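The yellow shoes, and other springtime mud

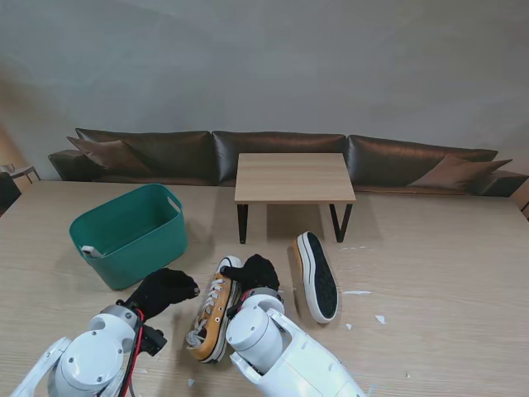 Doina Vasić

Every May I get the canvas shoes out, and every May I find that I put them away dirty. You would think I'd have learned by now. I am quite organised about coats and very organised about the airing cupboard, but shoes seem to go into the bottom of the wardrobe with half a field still attached, and there they stay until the first warm morning when I decide I can't face boots any longer.

So up they came on to the big table, mustard yellow and a bit sorry for themselves, with the green basket alongside. I do love that yellow. I bought them on a wet weekend in Ircombe a few years ago, when my sensible shoes had let in so much water that I squelched round the whole market, and the lady in the shop had one pair left in my size. I think I paid 30 pounds, and I have had more pleasure out of them than out of things that cost ten times that (I am looking at you, bread machine).

It's the soles I always start with. Turn a shoe over on a pale table and you soon find out what comes off it – little white flecks and scraps all over the wood, and I couldn't tell you what half of them were. Old grit, perhaps, or bits of the paper I stuff in the toes. My sister-in-law Retno would have put newspaper down first, and she would be right, but I never remember until the bits are already everywhere. A damp cloth sorts it out afterwards.

For the treads I use an old nailbrush and do it all dry to begin with. If you go in with water too soon you simply make fresh mud, and then you are chasing it round the grooves until teatime. Once the worst has been brushed out I go over the sole with warm water and a drop of washing-up liquid, and then do the white rubber round the side with bicarb mixed to a paste. An old toothbrush is just the thing for that. The toe caps come up beautifully, and it's very satisfying, rather like doing the silver must have been for people who had silver!

The canvas needs a lighter touch. I once scrubbed a navy pair so hard that I left a pale patch on each toe, and I wore them like that for two summers pretending it was the fashion. These days I dab with a soft cloth and cool soapy water, a small area at a time, and leave it for 20 minutes before I decide whether it needs another go. It usually looks worse while it's wet, so do have a cup of tea and keep out of the room.

Laces I take out and soak in a jam jar. Normand next door swears by putting his through the machine inside a sock with a knot in it, and I did try it, but the knot came undone and I found one of the laces wound round the sleeve of my good cardigan. The jam jar suits me better. Putting them back in is the only part I really dislike, as I can never remember whether I had them going over or under, and of course I only notice they don't match when I've finished both.

Drying is done on the back step in the shade. I was told years ago that strong sun turns the rubber yellow, and whether or not that's so I have always kept to it. Tissue in the toes, tongues pulled right forward, and bring them in before the dew.

As for baskets, I have gone back and forth over the years. We had a wicker one by the door that dropped bits of itself into everybody's shoes, and then a wooden box that was lovely to look at and impossible to clean. Plastic is much less romantic, but it has handles at both ends and you can rinse it under the garden tap. I've told the family that only clean shoes go in, and we shall see how long that lasts.

Next on the list are the walking boots, which still have most of the Fesham footpath on them. I may need a bigger brush.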